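How to Clean an Interior Brick Wall (Without Buying Everything in the Aisle)

Sep 8, 2024
2 min read
115 shares

Every brick cleaner on the shelf promises to bring the wall "back to life." I have my doubts. Most indoor brick is dusty, and dust comes off with a vacuum and some patience.

Start dry. Fit the soft brush attachment and work from the ceiling down, going slowly along the mortar joints. If your bricks have holes or recesses in the faces, hold the nozzle over each one for a second or two. Skip this and the first wet sponge turns it all to mud.
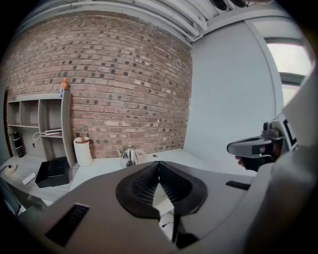 Next comes the wash, and I'd keep it boring. A bucket of warm water, a small squirt of dish soap, a stiff nylon brush. No wire brushes – they scratch the face and can leave bits of steel behind that rust. Try a patch low down in a corner first and let it dry overnight before you judge it. Wet brick always looks great, and I suspect half the before-and-after photos online are just before-and-wet.

Work in small sections:

1. Dampen the brick with plain water so it doesn't drink up the soap.
2. Scrub lightly, top to bottom.
3. Wipe with a clean damp sponge.
4. Change the water when it goes brown. It will go brown a lot.

Stop a few inches short of any painted wall and do that last strip by hand with a cloth. The same goes for the top course, where drips and a loaded brush can mark the ceiling. 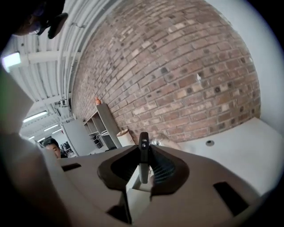 Red brick under a white ribbed ceiling.

As for sealer, I'm not convinced most indoor walls need it. If the mortar sheds grit when you rub it, fix the mortar first. I put Kalik matte on one wall in August and it came out shinier than I'd call matte.

23 shares this week | 2 comments

Peadar Flanagan
Vinegar worked fine on mine. Why no mention?

tallwood_reader
It can eat at the mortar, I'd stick with soap. Agree on the "matte" sealers, mine looks like a wet sidewalk.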